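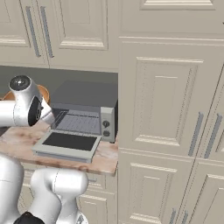 The simulated kitchen, with the toaster oven open and the arm at its door.

In Praise of the Dull Example
7/12/18

I have spent a good part of this autumn watching a white robot arm fuss about with a toaster oven, in a kitchen where no one has ever made so much as a slice of toast, and I have come away with opinions. I hope you will bear with me while I set them out, as they take a little while to get going, rather like the oven in my own flat.

The kitchen belongs to Momeo, which is what we call our simulator, and the job of the moment is a homely one. There is a bowl, there is an oven, and there are doughnuts that have to get from one to the other. A person sits at a desk with a hand controller, steers the arm through the whole business, and the computer keeps a record of every movement. Do that enough times and you have a pile of examples. Give the pile to a learning program (ours is called Lekgate, for reasons that made us laugh in October and don't any more) and with luck it picks up the knack.

The question everyone asks is how big the pile should be. When we began, somebody wrote 2000 on the whiteboard, underlined it, and for several weeks that number ran our lives. We had a target for the morning and a target for the afternoon. People skipped their tea. I will admit that I was as bad as anyone, and that I took a childish pleasure in seeing the counter tick past 1000 on a wet afternoon with the heating off.

Then I sat down and watched them, which I'd recommend to anybody who is proud of a number. I got through 1391 before I gave up for the sake of my eyes, and what struck me was how alike they were. We had all become very good at it, you see. We had each found the quickest way in, the tidy sweep over the open door and the small dip of the wrist, and we did it that way again and again like people signing their name. There was hardly a fumble to be found. If one of us had missed the rack, or nudged the rim of the bowl, we had pressed the delete key and started afresh, feeling rather virtuous about keeping the collection clean.

Now think about what that does to the poor pupil. It learns from people who never go wrong, so it has never once been shown what to do when it is a finger's width too far to the left. And it will be too far to the left, sooner or later, as we all are.

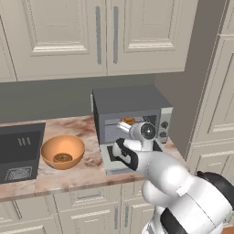

The last inch is where this matters most. Getting an arm across a kitchen is easy enough, and there are plenty of ways to do it that will serve. Going in over a folded-down door towards a wire rack is another matter, with the door close underneath and the casing close on every side. A good driver slows down there. A better one sometimes stops, backs out a touch, has another look and goes in again. Those were the very recordings we had been throwing away for being slow.

So I made a nuisance of myself and asked whether we might keep them. I also asked whether we could start some of the runs badly on purpose, with the hand turned at an awkward angle or halfway to the wrong place, and let the driver get out of the muddle however they liked. This was not popular. A muddled run takes far longer than a smooth one, and it makes the daily figures look dreadful. One colleague said, quite kindly, that I was asking people to be worse at their jobs.

There is a fair argument on the other side and I don't want to brush past it. Bad examples really can teach bad habits. A driver who dithers for no reason at all is only teaching dithering, and I have watched a few recordings where I couldn't for the life of me tell what the person was after. Dister, the little tool we use for sorting the runs, can flag a pause but can't tell you whether it was thought or a sneeze. For that you need somebody to sit and look, and looking is slow, and slow is expensive. The people who built Tăng, the project before ours, went for sheer quantity and would tell you they never regretted it.

All the same, I'd sooner have half as many recordings and know what was in them. I would put two people on every session, one to drive and one to watch and jot down a word or two, even if it is only "slipped, went back". I would pay them for the hours and leave the tally out of it altogether. And I'd take that number off the whiteboard, which I did try to do last week, only to find that whoever wrote it up had used the wrong sort of pen.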